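Key desk / tidy-up help wanted, part time, Mernby (short term, could go longer)

Posted 19 January 2025

Flutis looks after furnished lets in and near Mernby. Small outfit, busy, bit of a backlog. We need one person, maybe two, to get our keys in order before the spring changeovers start in April. Yes, keys. There are 299 sets on the books and the labels are a mess.

What the job is:

Sit at a table, sort keys. Match each set to the property list. Try the doubtful ones in the actual doors (we drive you, or you take the bus and we pay). Write new labels, neatly. Move everything off the old holders and onto the hooks in the cabinet. Log it in the spreadsheet. Then the drawers, then the odds and ends guests leave behind, chargers and toys and single gloves mostly.

Some of our sets are still on the old style holders, the flat plate with a row of split rings. Fiddly on the fingernails. Green tags are for the Verero flats and those go first, so if a green tag turns up on the wrong holder shout for Wenche right away.

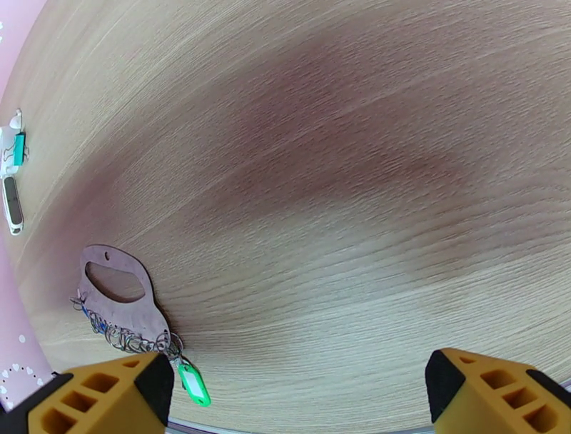
Flat holder with split rings and a green label tag.

Hours: 27 a week, mornings preferred but we can bend. Runs 4 weeks to start with. If it goes well there's the Sjöberg building to do after, 26 more sets would be a dream but it's a lot more than that, ask at interview.

Pay: 325 a day for full days on site, half of that for mornings only. Paid every other week. Lunch on us when you're out trying doors.

You should have:

Clear handwriting. Really. We will ask you to write out a few labels.
Patience with small things
Good enough eyesight for tiny stamped key numbers, glasses fine
Basic spreadsheet skills, typing in rows, sorting, not breaking the formulas
A clean background check, or be ok with us running one. You'll be handling keys to other peoples homes

Nice to have: driving license, some time spent in lettings or a hotel front desk or a locksmiths. Not needed tho. Last person came from a fabric store and was great.

You don't need to bring anything. Split ring pliers are here, two pairs, one decent. Desk is by the window, heater works. Kitchen shared with the office next door so label your milk.

To apply: short email or a note through the door, no long cover letter please. Tell us when you can start, which mornings suit, and one line on the fiddliest job you ever stuck with. Names of two people we can call. Put KEYS in the subject or it will get lost with the booking mail.

Brunello Fontana does the interviews, 20 minutes or so, at the office. Wenche Hägglund will show you the cabinet and answer questions on hours and pay. We're reading applications as they come in and will stop when we have someone, so dont wait.

No agencies.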